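Ticket: Album tracks out of order and one missing after upload
Product: Jetport (artist uploader)
Status: Open, waiting on label
Opened: Sat 20 January

Reported by the label, Dmytriv. The new Warano album was sent up as 13 tracks. On the store preview page the order is wrong from track 3 onward, and track 9 doesn't show at all. The band's page says "12 songs" under the cover.

The November single by the same band went through the same account with no trouble.

Steps tried by the label before writing in:
Logged out and back in. No change.
Deleted the draft and uploaded again from the same folder. Same result.
Tried a second browser. Same result.

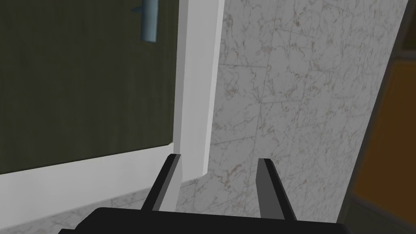
Checked the draft on our side. All 13 audio files arrived and all of them play to the end. The missing song is stored but has no track number, so the preview page skips it. The title is "Vumdale (Reprise)" and the number field in the file tag reads "9 " with a space after it. Jetport drops the number when it finds a space there.

The wrong order is a separate problem. Tracks 3 and up were sorted by file name, and the file names start with the song titles. The tags from 3 onward have the disc number filled in as 0. With a disc number of 0 the uploader ignores the track number and falls back to the name.

Asked the label to set the disc number to 1 on every file and retype the 9 by hand.
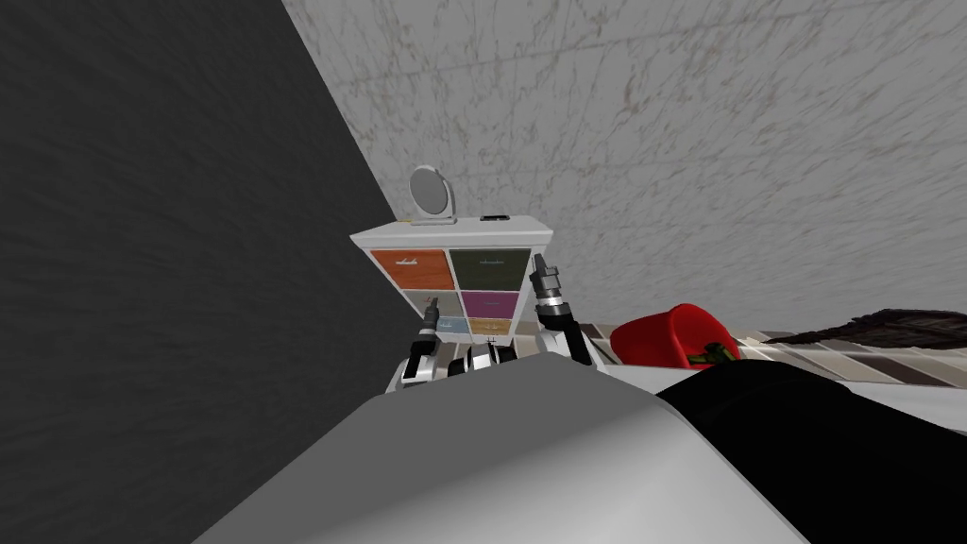 Label replied that the tags came from the mastering studio and they would rather not touch the files. That's fine — the numbers can be changed in the draft under Edit Tracks without a new upload. Sent the steps:
Open the draft and choose Edit Tracks.
Set Disc to 1 for all.
Type the track numbers in order and save.
Reload the preview.

They also asked if the 500 download codes for the vinyl buyers are affected. The codes point to the album and not to single files, so they stay valid. Please don't send them out until the preview is right.

Passed the trailing space problem to the uploader team as a bug. Leaving this open until the label confirms the order.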